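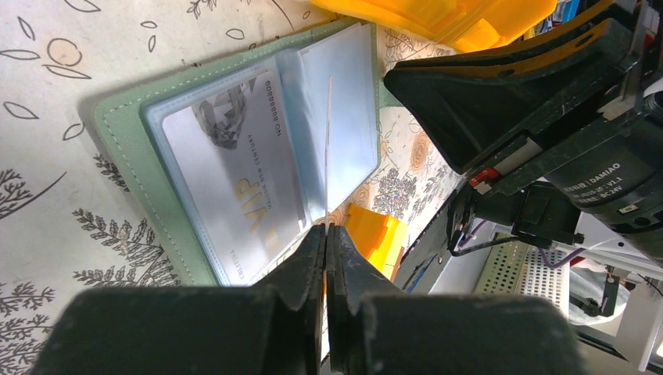
Mint-green card holder, open, with a VIP card in its sleeve

Altano Handheld Running Flask

I started running with a bottle in my hand because I hate things bouncing on my hips, and I've been picky about handhelds ever since. The Altano is the one I ended up making for our little shop (Clillent, if you've only just found us), and it's still what I grab for my own long runs.

It holds 316 ml, enough to get me through a hot hour if I've had a drink before I leave the house. The hand strap adjusts with one pull, so you can loosen it mid-run when your fingers puff up – mine always do by August! The pocket on the back fits a house key and 2 gels. It won't fit a phone, and I gave up trying to make it.
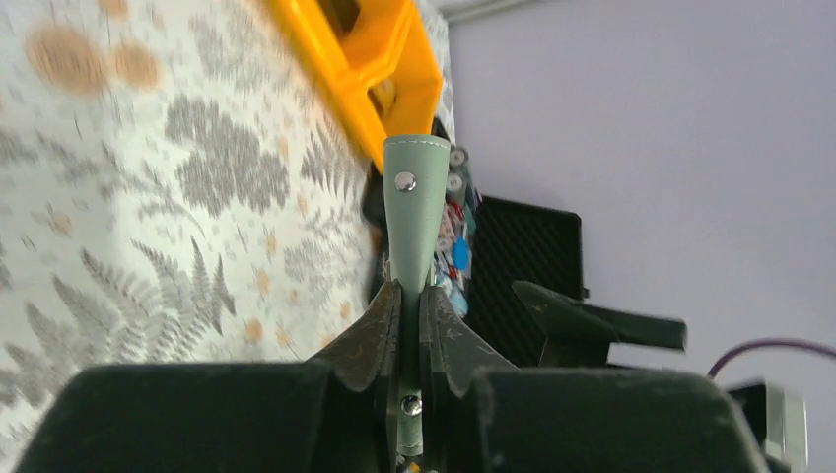
Can I put the flask in the dishwasher?
Please wash it by hand with warm soapy water, and leave the cap off overnight so the inside dries out.

The strap and sleeve come off together and can go in the washing machine on cold. I hang mine over the shower rail. Skip the dryer, it makes the mesh go stiff and scratchy.

Sizing is simple. Small/medium suits most hands, and the large is for you if you wear large winter gloves or just like some slack. If you're on the fence, go large and pull the strap in.

I've worn mine on the Ralter trail loop more times than I can remember, usually at 6 in the morning with my eyes half shut,

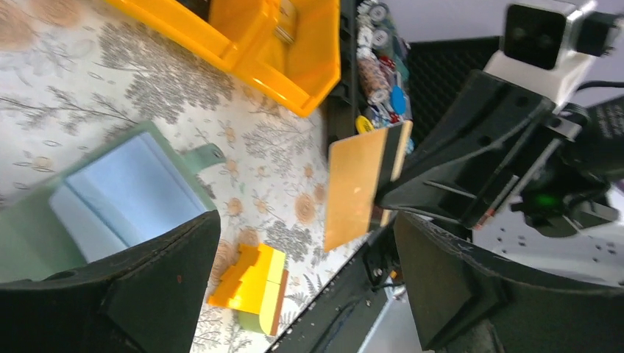
and the bite valve has never dribbled down my wrist, though you do need to push it closed after you drink. It clicks. If you don't feel the click, push again.

The details:
Capacity: 316 ml
Weight, empty: 70 g
Colors: slate, coral, Solís yellow
Sizes: small/medium, large
In the box: flask, strap and sleeve, one spare valve

Solís yellow is a small batch, and I'm expecting more in November. Spare valves are on the accessories page – get one when you order and save yourself the shipping later.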